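Visiting the Brostel open house: an afternoon with the gripper people

I got home late, my feet hurt, and I have way too many notes, so I'm typing this up before I forget what half of them mean.

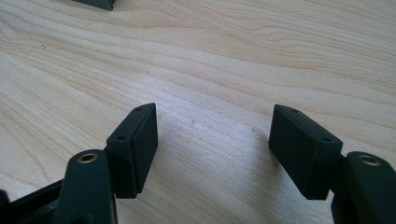

How does a robot learn a chore from people who never touch the robot?

Somebody picks up a hand-held gripper, does the chore with it over and over, and the camera on the tool records every try. The recordings are then used to train a program that has to work out the same moves on a real arm. So the person does the teaching, and the arm gets its turn later, in a different room if need be.

That was pretty much the first thing they told us at Brostel, and I wish I'd known it before I went, as I'd spent the whole train ride picturing people in motion suits! The open house was on 16 May 2024, in the old Sandberg building across the canal. If you go next time, use the side door. The front one has a lovely big sign and is locked.

We were split into groups and mine started in the collection room, which is just tables, really. Long rows of them, each with a person working away and a small screen off to the side. The project is called Unov and the goal is tabletop chores: setting things down neatly, sorting, stacking, passing stuff from one side to the other. One recorded try is called an episode. A good shift at one table gives them 178 episodes, and a slow one gives them 169, which didn't sound like much of a gap to me until our guide pointed out that it adds up over a summer.

I got to try it (of course I did, I was first in line). You squeeze and the two fingers come together, you let go and they open up again. The ones I used had chunky dark pads, with little brass inserts at the tops of the links, and I kept staring at those when I should have been watching what I was doing. The wide opening is nice for a beginner. You start with the fingers apart and the table in view, then you come in slowly, close, lift, move, set down, open. Sounds easy! My first go was a mess. I rushed the lift, bumped the block I was supposed to be moving, and then chased it across the table like a cat.

Our guide was kind about it and told me to leave the bumps in if I recovered from them. I had figured they'd want only perfect tries, but they keep a fair number of the clumsy ones where the person fixes the mistake, so the program gets to see what fixing looks like. What they do throw out is anything where the view is blocked for most of the episode, or where the person stops to chat halfway through. I was guilty of the second one, twice.

Other things I scribbled down:

They change the starting spot all the time. If the block always begins in the same place, the program just learns that place.

They change tables too. Pale wood, dark wood, a gray mat, something shiny. Glare is a pain but they record it anyway, since kitchens have glare.

Slow and steady beats fast. The guide's tip was to move as if you were carrying soup.

Wrists get tired. Everyone takes a break after 3 sets, no exceptions, and there's a jar of hard candy by the sink.

After that we went upstairs to the review room, where people watch episodes back and mark where each part of the chore begins and ends. I thought this would be dull and I ended up staying longer than anywhere else. You get hooked! There were 515 episodes waiting in the queue when we walked in, and the woman at the desk went through them so fast I could barely follow.

The last stop was the Grurneck room with the actual arm. It was switched off for most of our visit while they sorted out a cable, so we only saw a short run at the very end. It picked up a cup and put it on a saucer, a bit crooked. People clapped, me included.

Coffee was good, sandwiches were gone by the time my group got there. They're planning another open house in August and I've already put my name down, this time for the morning group.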